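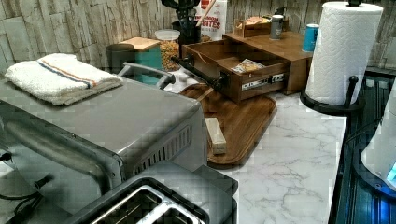 Lernura prepares practice tests in mathematics and reading for secondary schools across Canada. The company was founded by Archana Tripathi and Stavros Papadakis, both former classroom teachers, and now serves 16 school boards from its office in Lalness. Questions are drawn from everyday life, and a Grade 9 paper may ask students to compare the running costs of a countertop toaster oven and a two-slice toaster. Each question is reviewed by two teachers and tried in a classroom before release.

Our question bank holds 1,196 items, organized by grade and topic. Schools may order printed papers or use our online program, Trevaskis, which includes a built-in calculator.

Huia McPhee is Director of Assessment. Enquiries from schools are answered between 8 a.m. and 4 p.m. Orders for the winter term close in September.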